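Tikbridge Student Robotics Project
Interim progress report to the Multard Fund
Prepared by Archana Tiwari, project supervisor
February 25, 2025

1. Period covered

This report covers work since the start of the project in September. Spending is within the approved budget and no change to the award is requested.

2. Participation

The course opened with 22 students. They work in teams on a shared code base, with one team responsible for the simulator, one for grasp planning and the others for testing. Manju Tomar teaches the programming sessions and reviews all code before it is merged.

3. Simulation work

All manipulation work in this period was carried out in simulation, as set out in the proposal. The simulator team built a scene generator, named Flitik by the students, which varies wall and floor textures, lighting, shadow patterns and the choice of objects between trials. The gripper model is a parallel type with two fingers. The wrist view is rendered from just behind and above the gripper body, so the body hides part of the work surface at close range.
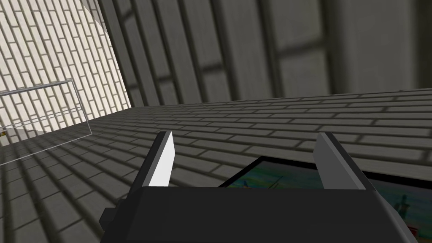
Flat objects remain the hardest category. A framed picture lying on a surface offers very little height for the fingers to close on, and the planner tends to choose an approach centred on the object when it should go to an edge. The grasp planning team has added an edge-first rule, which is now under test. Transparent containers are the second problem. The colour-based detector often misses them altogether, and the students are comparing it with a version that also uses simulated depth.

To date the teams have logged 1487 trials. Each record holds the scene seed, the planned approach, the finger opening and the result. An early fault in the logging script left the finger opening blank in one batch; those trials were run again and the old records deleted.

4. Delays

The move to the new physics settings took 5 weeks longer than planned. Contact between the fingers and thin objects was unstable at the original time step, and reducing it slowed every run. The Siliņa workstation bought under the award has recovered part of this time.

5. Next period

Work will continue on the edge-first rule and the depth detector. The test set will be fixed before either is scored, and 4 students will write up the results for the final report. A revised timetable is attached as Annex A.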